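September
By Anwara Paul
6 min read

The Ferry Clock

The clock on the landing stage at Skevbridge had been fourteen minutes slow since the spring, and everyone in the town allowed for it. Children were sent to school by it. Ojārs Mockus opened his shop by it, and if a visitor complained he told them to add fourteen.

Kaja Kivi came over from Caststead to mend it. She had a letter from the ferry company and a bag of tools, and she took the room above the shop.

"It doesn't need mending," Ojārs said when he gave her the key.

"It's wrong."

"We know how wrong."

She went up the ladder after breakfast. The movement was in better order than she had expected. A pin had worn down, and she cut a new one at the bench in Ojārs's back room while he served customers and said nothing. By four o'clock it was fitted.
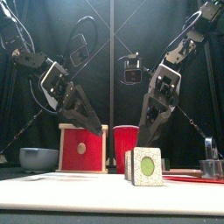
The Morning Boat

She set the hands that night and went to bed. At six she heard people running.

They had looked at the clock, added fourteen, and thought the boat was leaving. Severyn Symonenko had one boot on. His wife was behind him with the bread in a cloth. When they reached the stage the ferry was still tied up and the deckhand was drinking tea.

Kaja watched from the window. The crowd stood about and looked up at the clock, and then somebody laughed and they sat down on the wall to wait.

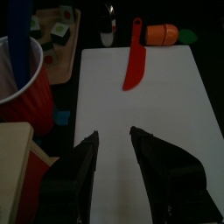
Severyn's wife cut the bread on her knee and passed it along. Kaja put on her coat and went down. A piece was handed to her before she could say who she was.

"Is it right now?" Severyn asked.

"To the minute."

He chewed for a while. "My father missed a boat by that clock," he said. "He met my mother on the next one."

The bell went and they all got up. Ojārs was unlocking his door across the road, fourteen minutes early, and he looked at the empty street and then at her.

"You can leave the ladder," he said.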